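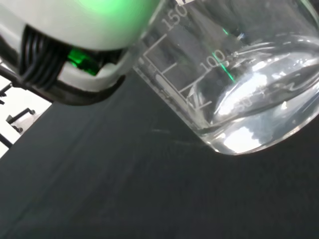
My sister says a person who owns one coat has no business paying for a storage unit, and she said it again on Sunday, with her mouth full. I've had the unit in Flostham for 4 years. It began as a stopgap between apartments, at a price I described back then as "basically lunch."

Last week I added up the lunches. 1,950 dollars, before the padlock.

So I drove out past Petow to see what I'd been keeping so safe. A box of cables for a printer I gave away. Two lamps, no shades. The Norkaletti bookcase, still flat in its carton, minus the bag of screws. A bread machine, which I had replaced with another bread machine.

Rowlands, the company that runs the place, wants 30 days' notice in writing, and their form asks for "reason for leaving." I wrote "math."

My sister has offered to help me haul it all away, provided none of it ends up at her house. I've told her the lamps are very nice. She wants to know where the shades are. I'm looking into it, and meanwhile the notice is still on my kitchen counter, waiting for a stamp.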